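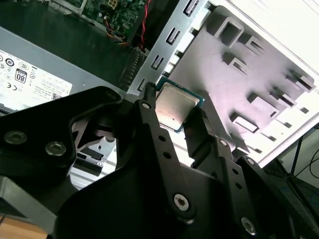 One reader wrote in to ask whether the Flurnus fan zine is ever coming back, or whether she should finally give up and reread the old ones until the staples fall out. Please don't give up! The zine is coming back, and if all goes well it will be in your mailbox in October, with a brand new cover and a letters page that has gotten completely out of hand (you people can write, and I mean that with love).

I know it's been a long quiet spell. The show went off the air, then it was back on, then the streaming people moved it to a different night and half of us missed the second season opener, me included. I was sitting on my couch with a bowl of popcorn on a Wednesday evening, all ready to go, watching a cooking program and wondering when the spaceship would show up.

So, the news. We're printing 700 copies this time, and every subscriber whose address still works will get two, one to keep and one to press on a friend who hasn't seen the show yet. There are three long pieces in it, including the episode guide so many of you asked for and a very heated argument over whether the Drelier storyline should have ended where it did. I have my own feelings about that and I've tried to keep them to the footnotes.

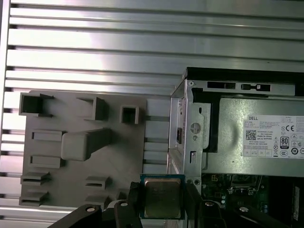
Gray plastic plate with square holders, against aluminum extrusion.

We're also getting together in Tierney again for the watch party, same back room as before, doors at seven. Bring a snack to share and please, no spoilers for the folks who are still two episodes behind. The Okex costume contest is on too, so start gluing now!

If you've moved, send me your new address before you forget. Last time I got a whole stack of envelopes back and it just about broke my heart.

Print this item | E-mail to a friend
3 comments | 2 shares
Contact the newsletter | Back to top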